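Why I've Gone Off the Idea of a Joint Coast Guard

I'll start with a confession. Five years ago I signed a petition for a shared coast guard. I stood in the rain outside the Guérin ferry terminal, I took the pen from a nice young man with a clipboard, and I put my name down without reading past the second line. It sounded so sensible! Three small countries, one stretch of cold water, and everybody paying separately for boats that spend half their lives tied up. Why wouldn't you share?

Well, I've now read the draft agreement (all 139 pages of it, over two long evenings and a lot of tea) and I'd like my signature back.

Let me say what I don't object to. I don't object to rescue boats helping each other. They already do. My brother-in-law fished out of Jaltach for most of his working life, and he was towed home twice by crews flying somebody else's flag. Both times the skipper got a bottle for his trouble and there was no treaty needed. When people are in the water, you go. Every sailor I've ever met understands that.

What the draft sets up is something else. It's a standing force with its own uniform, its own budget line and its own headquarters at Mastbridge, and on page 49 there's a short paragraph that lets the director send armed boarding teams into any member's waters on six hours' notice. Six hours' notice, mind you, which is different from six hours' permission. Our own minister would get an email. If she happened to be asleep, or on a train in a tunnel, the boats would be alongside before she'd had her breakfast.

Réjean Paquette, who speaks for the project office, told a public meeting in March that this was "purely a technical provision." I was at that meeting. I've been going to public meetings for a long time, and I have a rule about the word "technical," which is that I sit up when I hear it. A woman near the front, Lise Fehr, asked him who the director would answer to if a boarding went wrong. He said there would be a review mechanism. She asked him who'd be on it. He said that would be settled in the second phase. She asked when the second phase was, and he looked at his watch. I wanted to hug her.

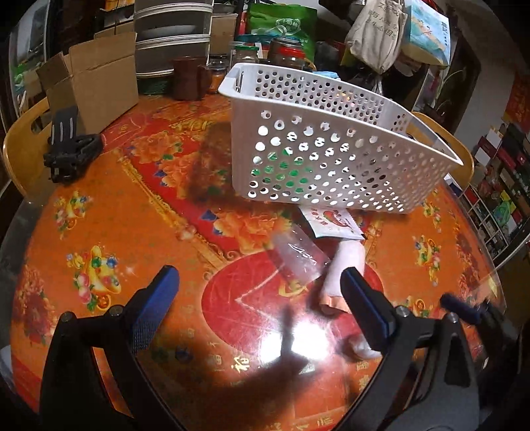

The money doesn't add up either

Supporters keep telling us that pooling will save a fortune. I went looking for the fortune. The draft budget asks for 102 million over the opening period, and our share of that is bigger than what we spend on our own service now. The savings are supposed to turn up later, once the old boats are retired and the new ones are paid for. Maybe they will. I've had a new kitchen put in, so I know how "later" goes.

And look at what gets closed to pay for it. There are about 16 small stations on the list for "consolidation," and one of them is Vovia, which covers the worst bit of water we have. The plan is to cover it from farther south with faster boats. Dale Vachon, who ran the Vovia station until he retired, wrote a very good letter to the paper on this. His point was that speed on a chart is one thing and speed in a northwesterly is another, and that the crews at Vovia know which rocks move the swell around and which ones don't. You can't put that in a handover folder, he wrote. I cut the letter out and it's on my fridge.

But what about the big threats?

Now, I can hear my friend Liette Lapointe as I type this, because we've had the argument on her porch more than once. She says I'm being sentimental. She says the smugglers cooperate across borders perfectly well, so why shouldn't we? She says small countries that insist on doing everything alone end up doing nothing much. Liette is smarter than I am and I've lost most of our arguments fair and square, so I've thought hard about this one.

Here's where I've landed. Sharing radar? Yes, tomorrow. Shared training, shared spare parts, a hotline that somebody picks up at three in the morning – yes to all of it. We could have those things by the end of the year with a handful of ordinary agreements, each one of which a parliament could read, vote on and cancel if it turned out badly. What I won't go along with is handing over the decision to point a gun at somebody. That belongs with people I can vote out.

Clifford Girard, our member for the coast, says he's "broadly supportive, with questions." I've known Clifford since he was knocking on doors in a borrowed coat, and I like him, but that's a sentence you say when you're hoping to be out of the room for the vote. So I wrote and asked him what his questions were. I got a nice card back. The card had a lighthouse on it and no questions.

If you signed that petition too, please don't feel silly. It was a good pitch and it was raining. But do read the draft before the committee stage, or at least read page 49 and the list of stations at the back. Then write to Clifford, or whoever your Clifford is, and ask for a straight yes or no on the boarding clause. I'm sending him a second letter this week, and I've put in a stamped envelope for the reply.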